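The paper from Brandão's group has been passed round my corner of the field since January, and I keep being told it settles the matter. The claim is that people carrying hand-held grippers about can teach a robot arm as well as an operator steering the arm itself, for far less money. I have read it twice and I don't think it settles much.

Start with the numbers. The method, called Kistia, was trained on 136 demonstrations and tested on 34 trials. It failed seven of them. The rival, taught by steering the arm, also failed seven. The authors call this "parity". I would call it a small test in which two things came out level. Run it again in another building and either one could pull ahead.

Then there is the matter of who did the demonstrating. Hélder Bragança, who wrote the collection protocol, says in the appendix that demonstrations were dropped when tracking was lost. How many? The appendix doesn't say. If a third of them went in the bin, the saving in hours begins to look thin, and the cost table on page seven needs doing again.

My larger worry is variety. The abstract promises data gathered "in the wild", but every trial was held at the Prindunham site, and so was most of the collecting. A brick wall and a skylight make a change from a lab bench, I grant. One building is still one building, and a policy can learn the look of it very well.
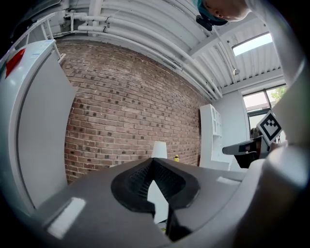 *A hand-held gripper in use, with a second gripper and a square marker behind it.*

I like the tool. It is cheap to build and you can teach someone to hold it in an afternoon – I have tried. What I want is the dull follow-up: the same policy, a different site, the dropped demonstrations counted. Cellgate has offered floor space for that sort of test and so far has had no takers. Until someone goes, I'd keep the word "parity" out of grant applications.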